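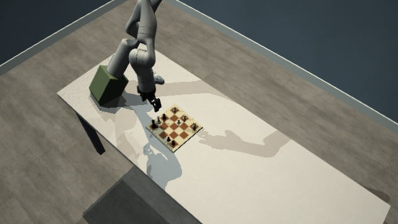

Chessboard on the long table, render 1

Ticket 3111: export keeps stalling at 4 percent
Product: Cumodance desktop
Status: open

Hi again! Back with my export problem, the one where the progress bar gets to 4 percent and just sits there. I left it going all through lunch on Monday and it hadn't budged. No error, no beep, and the Cancel button goes gray, so I have to kill the whole program.

Stuff I've tried so far: restarted (twice), cleared the cache folder, unplugged my second monitor because a forum post swore by it. Nope. Then I set the output to a folder on my own drive instead of the Saltton share, and it finished in no time! So I figured it was the share, but copying a big file over there by hand works fine.
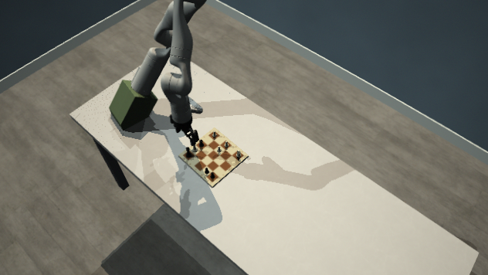
Metwally support: Thanks for the extra testing. Could you check how long the full output path is, and whether the job name has any spaces at the end? Please also send the last lines of the export log.

OK, checked. The path is long but not crazy long. No spaces at the end that I can find (I retyped the name to be safe). The last two lines of the log:

writing item 1257
waiting for lock on target folder

It's the same item every single time, which seems weird to me. I pulled that item out and ran it again, and it stopped at the next one. So I don't think the file is bad. 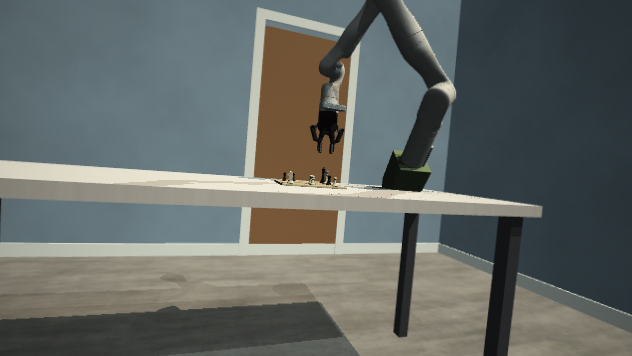 Image: robot arm over a chessboard

I also tried smaller batches last night. Anything up to 1000 items goes through to the share without a hiccup, and the full set hangs. I can live with splitting it up for now, but our November job is way bigger and I really don't want to babysit it in chunks. 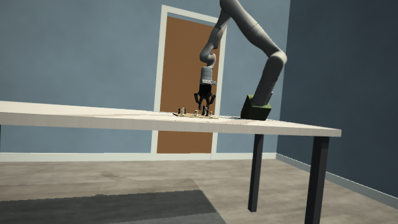
Metwally support wrote back that the lock message points at the sync client on the share, and asked me to pause syncing on that folder and run the full set one more time.

Paused it, ran it, and it went all the way through! Turned syncing back on, ran it again, stuck at 4 percent. So at least we know where to look. Can you leave this ticket open until there's a real fix? I'll keep pausing it by hand until then.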